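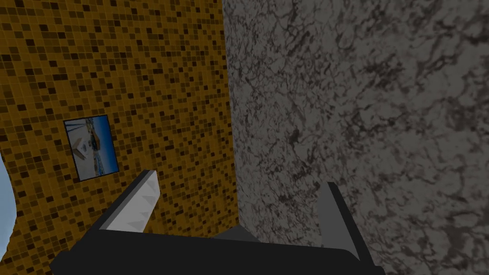

About Wellilo Tile and Stone School

Wellilo Tile and Stone School trains adults for work in tile setting, stone fitting and surface repair. The school was founded by Notburga Aebischer, a tile setter by trade, and opened with a single evening class held on Monday. It now enrolls 247 students each year in day and evening programs.

Our Programs

The core certificate runs for 31 weeks and covers layout, cutting, waterproofing, grouting and job safety. Students who hold the certificate may apply for the advanced course in natural stone, offered each January at our Skarano building.

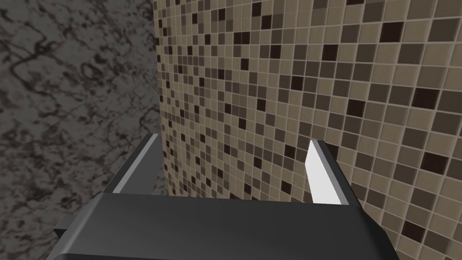 Marble and mosaic tile meeting at a corner

Instruction is given in small groups, and each group remains with the same lead instructor through the full certificate. Written work is kept to what the trade requires: estimates, material orders and site records. 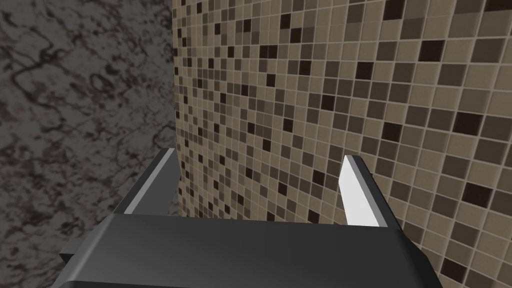 Tuition may be paid in full or in five installments. Applicants who need help with fees may apply to the Vishwakarma Fund, which the school maintains for students changing careers or returning to work.

Our Graduates

Some 652 graduates have completed the certificate to date. Many are employed by local contractors, and others operate their own firms.
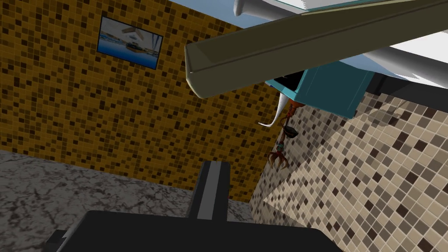
The school office is open on weekdays from 8 a.m. and is located on the ground floor of the Sokuvico Building. Prospective students are welcome to visit by appointment.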